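Heretti Community Help
Topics > Teleoperation > Recording demonstrations

Hands drift apart from mine during long demos, and the grasp comes too early

Posted by pallet_moth in November
14 replies hidden, 3 shown

I'm recording kitchen tasks in the Heretti simulator with a headset and a pair of Flikel gloves. Two arms, five-fingered hands, the standard counter. The task is to pick up the lemon from the cutting board and put it on the dark plate.

For the first few minutes everything lines up. After that the right hand in the simulator sits a bit further forward than my own, so when I close my fingers I'm closing them on the wrong part of the lemon, or knocking it. If I take the headset off and start again it goes away, then comes back.

I have 110 demos saved and I would guess a third of them have this. Two things I'd like to know. Can I fix the drift without restarting every time? And are the bad ones any use for training, or should I delete them?

Gloves are on firmware 2196, if that matters.

drastelent_user
Recalibrate more often. There's a button for it in the menu.

Acheampong
The button in the menu only resets the fingers. It leaves the wrist position alone, so it won't cure what you are describing. Wrist position comes from the trackers on the back of the glove, and those slip on the strap when you turn your palm over a lot. Tighten the strap, then redo the wrist zero from the setup page. You can do that with the headset on and the session still open.

Check the start pose too. Before each recording, hold both hands still over the counter for a couple of seconds and compare what you feel with what you see. I keep my left hand upright with the fingers together when it has no job to do. If it looks bent or twisted in the view, I stop there and zero again.

On the saved demos, don't delete them yet. Play each one back and sort by what happened to the lemon. If it was picked up and placed in one go, keep it, even if the approach is a little crooked. If you had to chase it across the board, take it out of the training folder and put it somewhere else. I trained once on a mixed set and the policy learned the chasing as well. It would nudge the lemon twice before trying to hold it.

grey_kettle
Agree with most of the above, but I'd look at the recording rate as well. I had what I thought was drift and it was delay. The hand was in the right place, only late, and I was reaching further to make up for it. Easy way to tell them apart: stop moving completely. If the hand catches up with yours, it's delay. If it stays off to one side, it's drift.

My delay came from saving the camera views at full size while recording. I dropped the width from 1760 to 1000 and it went away. You can render the views again from the saved joint positions afterwards, so nothing is lost.

What I do at the lemon, in order:

1. Come in from the right with the fingers spread a little and pointing across the board. Pause over the lemon before closing anything.
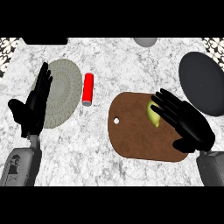 2. Bring the thumb round last. If the thumb goes first it pushes the lemon away from the fingers.

3. Lift straight up, then move across to the plate. Dragging it along the board works sometimes, but it makes playback hard to judge.

4. Open the hand slowly over the plate and wait a second before you end the recording.

pallet_moth
Did the stop-moving test. The hand stays off to one side, so drift. The right strap was loose. I've tightened it and done the wrist zero, and I'm going through the old demos tonight.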